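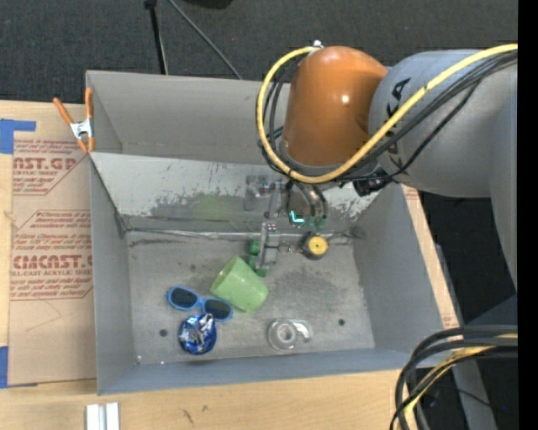 5. The Open Day at Stornden

5.1 Setup

The public demonstration took place at the Stornden site in November, eight weeks after the laboratory trials reported in Section 4. The arm, gripper and control software were the ones used in those trials. The main change was the choice of objects. In the laboratory we worked from the Tangen list, a fixed set of household items bought in duplicate. At the open day, visitors picked objects from a table near the entrance and handed them to the operator, who placed them in the bin by hand. No attempt was made to space them evenly or to stand them upright.

Figure 3. Bin picking during the open day. The gripper is above the bin, which holds a light green plastic cup on its side, blue sunglasses, a bundle of blue and silver foil, and a transparent round plastic item.

Each round began when the operator stepped back from the bin and pressed the start switch. The system then made picks until it judged the bin empty, until it failed three times in a row, or until the round reached its time limit of 72 seconds. Visitors stood behind a rope line and could follow the round on a monitor, which also showed the grasp point the planner had chosen. We kept the monitor delay short, as earlier visitors at Billport had complained that the marker appeared after the arm had already moved.

5.2 Results

Over the course of the day the system attempted 1685 picks, of which 763 ended with the object placed in the outgoing tray. This is well below the rate in Section 4, and we did not expect it to match. The Tangen list contains few transparent or reflective items, while visitors seemed drawn to them. Clear plastic, foil and dark lenses were all popular choices, and all three are known to give poor depth readings under overhead lighting.

Failures fell into two main groups. In the first, the planner found no grasp point on an object that was plainly visible to the people watching. This was common with clear plastic pieces lying flat on the floor of the bin, where the depth map often showed nothing but the floor itself. In the second group, the planner treated two touching objects as one and aimed for the middle of the pair. Sunglasses resting against foil were a typical case. The fingers would close across the join, and the arm would come up with one object, or with neither.

Cups gave less trouble than in the laboratory. A cup standing upright has to be taken by the rim, and the approach is narrow. A cup lying on its side can be taken across the body or by the rim, and most of those handed in at the open day ended up on their sides. Textured cups also did better than smooth ones, though the number of smooth cups was too small to say much about it.

5.3 Stoppages

There were two long stoppages. The first came in the middle of the morning, when a cable tie worked loose at the wrist and the arm was halted while it was replaced. The second was caused by a flat object that slid up the sloping wall of the bin and stayed there, outside the region the planner was allowed to search. After this the operator checked the walls between rounds and pushed anything resting on them back to the floor. The search region has since been widened to cover the lower part of each slope.

5.4 Visitor comments

Some 1000 people passed through the hall, and a short comment card was available at the exit. The question asked most often was why the arm waited before each pick. Most visitors took the pause as a sign of difficulty, although planning time was nearly constant and did not depend on the object. A progress bar was added to the monitor after lunch – a small change, but the question came up less often in the afternoon.

Several cards asked whether the system could learn from the failed picks. The version shown could not. All attempts were logged, and the logs were later used to retrain the Illano grasp model as described in Section 6.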